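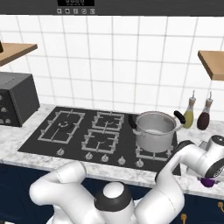 Every March our kitchen school makes its equipment budget, and every March somebody asks when we will buy the robot. This year it was Yavuz Dağdelen, and he came with a quotation from Tillman for a machine with two arms. I have read it five times. I want to say why I voted to wait, and why I still think we should spend part of the money now.

The price of the arms is the easy line. What I could not find in the quotation was the rest: the service visits, the spare grippers, the hours of a person who knows how to restart it on a Sunday. My colleague Gülizar Karaca added these for two years and the total was no longer the same colour, so to speak.

My proposal is smaller. Let us pay first for the simulated kitchen. In it you can put a pot on the right burner, move the oil and vinegar, change the height of a shelf, and see if the arm can pass in front of the cooktop at all. If it cannot reach over the counter there, it will not reach over ours, and we have broken no tiles to learn it.

Yavuz says a simulation does not smell of onions, and he is right. Steam and grease are hard to model - I do not trust any supplier who says otherwise. But a layout mistake is a layout mistake in both worlds, and our benches at Cutness are already ordered. I would like to measure before the plumber comes.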